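The Little Box With the Lid

Small parts storage, and why half the country is suddenly buying it

Wednesday, November 5, 2025

Start with the drawer. Everyone has one. Batteries, a fuse, picture hooks, one earring back, the allen key from a bed you gave away. You open it for the scissors and shut it again quick.

Njål Kristiansen got rid of his in June. Tipped the lot on the kitchen table and went at it for a whole Sunday. "I thought an hour," he says. "It was dark when I stopped. I'd had toast twice."

He now runs sorting evenings in the room above a hardware shop, 17 people a time, bring your own drawer. Waiting list for the next one stands at 237. For sorting screws. Go figure.

What people go home with, mostly, is a compartment box. You know the sort. Flat, plastic, lid that snaps, little cells inside. Fishing tackle people have had them for ever. So have beaders, and anyone whose dad had a shed. The difference is that they've now come indoors, and the shops have noticed. Prosaseo does a range in six sizes. Clametti has gone for colours, which I'd skip, because you want to see what's in the thing. Wiegand's are the dear ones, and the latches are very good, I'll give them that.

A few things I picked up from an evening at the table.

Clear or smoky, doesn't matter much. Smoky hides the dust and you can still tell a washer from a wall plug. Solid colour is hopeless unless you label, and you won't label.

Check the dividers. Fixed ones are stronger. The lift out kind let you make a long cell for pencils or drill bits, but small stuff creeps underneath. Pins especially. I had a box of pins and sequins once that ended up as a box of pins-and-sequins.

Check the lid too. It should sit right down on the dividers. If there's a gap, one tumble off a shelf and you've 400 beads in the wrong homes. Njål turns every box upside down in the shop and shakes it. He has been asked to stop.

Then the latches. Two on the front is plenty for a small box. Press both at once, one thumb each, lid held flat, box on the table and not on your knee. Sounds fussy. Try it the other way with a full box and see.

And work on something pale. A white board, a tray, an old shelf turned over. Dropped bits show up, and when you're done you can lift it and tip the leftovers in a jar. Navoswood sells a sorting board with a lip all round. A baking sheet does the same job, only noisier.
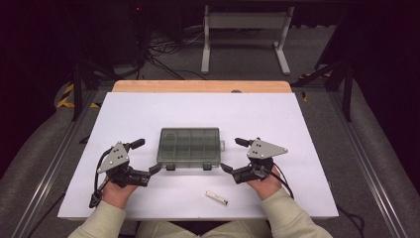

Lid down, latches to the front: a two-row organiser on a white board.

Now, what goes in. Njål's rule is things smaller than your thumb that you use more than once a year. Anything bigger gets its own place. Glue sticks, tape, the tape measure, all of that stays out. People try to cram them in and the lid bows and then teh latch goes.

Don't sort too fine either. One woman on my table had a cell for each length of nail and gave up by the second row. "Nails" is fine. "Hooks" is fine. A cell for mystery bits is allowed, one only, and when it's full you bin the lot without looking.

I did mine the weekend after. Took most of Saturday, found a key I still can't place. The box lives on the shelf by the back door, next to the torch. The drawer has tea towels in it now, and, since tuesday, a battery.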